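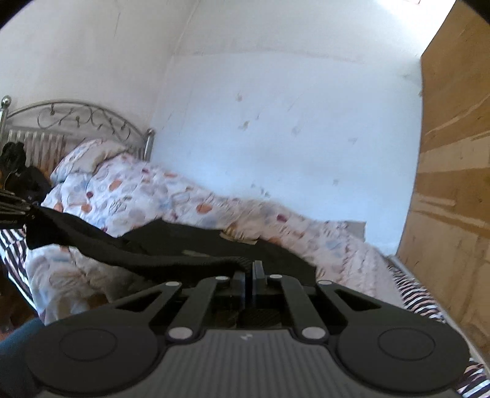
Chapter 4: Breath and the Quiet Mind

Print this page | E-mail this page

Updated August – by the Renolach course team

Breath comes first. Before mantra, before posture, before any talk of stillness. Most students arrive wanting the deep states straight away – fair enough, but slow down.

In this chapter: counting the breath, resting between breaths, and what to do when the mind runs off. Which it will. Often.

You will need a chair or a folded blanket and 3 minutes. Longer sittings come later, in the Clotness exercises. Dont skip ahead to them.

A word on terms. Older books use "prana" for both the breath and the life force said to travel with it. We keep the two apart – plain "breath" for air going in and out, "prana" for the rest. The Nurneo workbook does the same, so the pages should match up.

4.1 Sitting down to begin

Feet flat or legs crossed. Back upright but not stiff. Hands wherever they fall. Eyes shut, or half shut if your sleepy. Breathe through the nose. Count each out-breath up to 4, then start again at one. Lost count? Back to one.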